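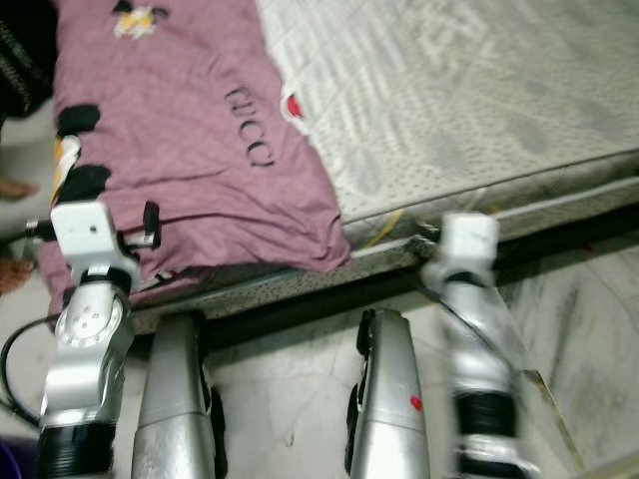 Vimutside Kids
Home | Animals | Space | At Home | Ask Us

Why Do T-Shirts Wrinkle?
February
By the Vimutside Kids desk

Most T-shirts are made of cotton. Cotton comes from a plant, and each bit of it is a long, thin thread called a fiber. Thousands of fibers are twisted into yarn. Machines knit the yarn into loops, and the loops make the cloth.

Inside every fiber are tiny chains, much too small to see. Weak links hold the chains next to each other. When you crumple a shirt, the chains slide a little and the links let go. Then they join up again in the new place. Now the shirt has a wrinkle.

Water makes the links let go more easily. Heat helps too. A shirt left in a heap after washing will dry with its creases in it.

An iron uses the same trick. Heat and steam loosen the links, and the weight of the iron presses the chains straight. They cool down that way.

You can smooth a shirt without an iron. Spread it on a bed or a table. If it has a word printed on the front, pull gently on both sides of the word until the letters look even. Then work down to the bottom edge with flat hands. Fold the sleeves in, and fold the shirt in half.

Polyester shirts wrinkle less than cotton ones. Their fibers soak up very little water.

Comments (2)

Dreta: I tried it with my soccer shirt and it worked, but the sleeves were hard.

Piltent: What about socks?

Next: Why Is Soap Slippery?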